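We use cookies to keep this site working. By reading on you're okay with that.

How I set up two-handed demos with handheld grippers (the brush-in-cup task)

Last updated: March 29, 2023

A few people have asked how I collect the two-handed demos for Gimby, my little imitation learning project, so I'm finally writing it down. I'm assuming you already have a pair of handheld grippers, a motion capture system that can see them, and a policy you want to train. If you're still shopping for hardware, come back later, this page will only make you sad.

The task is simple to say out loud: pick up the hairbrush with the left gripper, steady the cup with the right, put the brush in the cup handle first. It sounds like a toddler game. My first policy got it 4 times in a whole afternoon, and I blame my demos for most of that.

Step 1: Get the table boring

Cover the work surface with something plain and pale. I like a light background because dark fingers stand out well against it in the wrist views, and wood grain gave my tracker of visual features (I use Ollo for this part) too much to be excited about. Put out only the objects for the task. Anything else you leave lying there will end up in your dataset, and your policy will find a way to care about it.

Step 2: Check the tracking plates before you touch anything

Hold both grippers over the table and wave them through every pose you plan to use. Yes, you'll look silly. Watch the live view while you do it and see if either plate drops out. Mine used to vanish whenever I rolled my left wrist inward, and I recorded 11 useless demos before I caught it (ugh!). Turning the plate a bit on its mount fixed it. Then look at your cables. You want enough slack that you never feel a tug, but keep the loops off to the side. 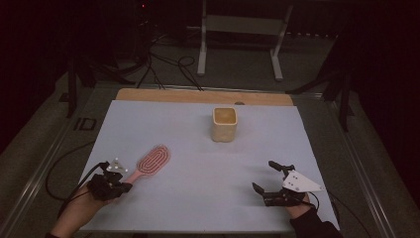 Step 3: Practice the motion until it's dull

Do the whole thing a bunch of times without recording. You're looking for a way of moving that you can repeat, and one that a robot arm could follow too. I move slower than feels natural, and I try not to let my two hands start at the same moment. Left goes first, gets the brush, and only then does the right one close. Buppha Jitpraphai, who wrote the training code with me, noticed that our success rate went up once the hands took turns like that. We don't have a proper ablation on it yet, so take it as a tip from a friend.

Step 4: Shuffle the start positions

Move the brush and the cup between demos, and turn the brush as well. I was lazy about this in February and shot everything with the brush at pretty much one angle, and the policy learned that angle beautifully and nothing else. Now I use a printed list of start poses from a script called Gashi. Before each recording, I open both fingers and check the wrist view to make sure the objects are in it. 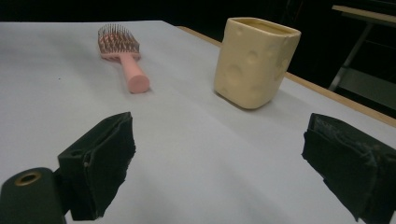 Wrist view with the fingers open, hairbrush on the left and cheese cup on the right.

Step 5: Record, and throw things away

I record in blocks and take a break after each one, otherwise my elbows start cheating. We ended up with 200 demos we kept, out of roughly 500. Toss any take where you lost tracking, bumped the cup, or paused to think. Pauses are sneaky! The policy copies them and then just sits there hovering.

Step 6: Train on a small batch first

Don't wait for the full set. Train on whatever you have after the first day and watch it fail, then go collect more of the part it fails at. For us it was always the moment of letting go of the brush. Heino Zariņš suggested adding demos that start with the brush already halfway into the cup, and that helped more than anything I changed in the network.

Next up I want to try the same steps with a toothbrush and a narrower cup, and I'll post the configs once I've cleaned out my embarrassing comments.

Contact: use the form on the Urnumberg site | © 2023 Urnumberg | Back to top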